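Against the Continuous Floor
Jamie Lightfoot
Filed under: public space, street design

The renewal plan for the old center of Zarkville replaces 20 separate street surfaces with one. Curbs come out, asphalt comes out, and a single field of pale granite runs from the market hall to the river. The drawings are handsome. I think the decision is wrong, and the reasons are mostly technical.
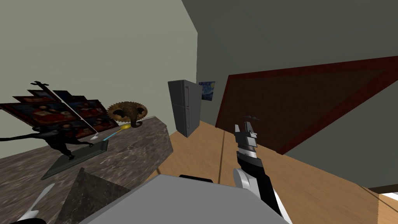
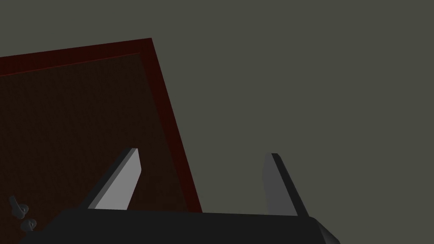
The case for a continuous floor was set out in April by Fatima Olaniyan, who leads the design team at Molon. Her argument is that a level surface removes rank: the car no longer has a road and the walker no longer has an edge. As a statement of intent this is hard to fault. As a description of how surfaces work it leaves out the boundary. A raised rim around a recessed panel, such as the crimson one around the dark red in the second picture, tells the eye where one plane stops and another starts, and it does so with very little depth. A curb does the same job on a street. Remove it and the information has to come from somewhere else, usually from bollards, planters and painted symbols added two years later by a different department.

Drainage is the second problem. The existing streets shed water to the curb line, where the gullies are. The new section falls to a central slot drain at a slope of one in 100. That figure is adequate on paper for sawn granite laid true. It leaves no allowance for settlement, and the ground under the lower third of the center is old river fill. Tamunoemi Babalola raised this at the public session and was told that the sub-base would be "designed accordingly." The published section shows the same sub-base everywhere.

Third, repair. The center has utilities of at least four generations under it, and records for two. Trenches will be opened. Small setts on sand can be lifted and put back by a crew of three with hand tools. The slabs specified here are 800 mm long and bedded in mortar, so every trench means breaking stone and ordering more. The quarry lot will be closed by then and the match will be poor. Anyone who wants to see the result can walk Issa Street, where the 678 meters of slab paving laid in the last program now carry long strips of black asphalt.

Delia Dumitrescu has answered, in her column, that people like the new squares and use them more. I accept that. People use a square when traffic is taken out of it, and traffic can be taken out by closing a street, with a sign and a gate, at almost no cost. The granite is a separate decision and should be priced as one. The budget for Zarkville does not split the two.

What I would ask for is modest. Keep the curb lines, at a reduced height of 20 mm where wheelchairs and carts need to cross. Keep the setts that are sound. Spend the difference on the side lanes behind the Tralow warehouse, which have no working lights and are not in the plan at all. Musa Okeke's survey of those lanes has been with the planning office for more than a year - it covers levels, drains and door thresholds, and it could go to tender with little extra work.

The comment period closes on Jul 30, 2026. Written objections should cite the drawing number and the street, as general remarks are logged but do not require a reply.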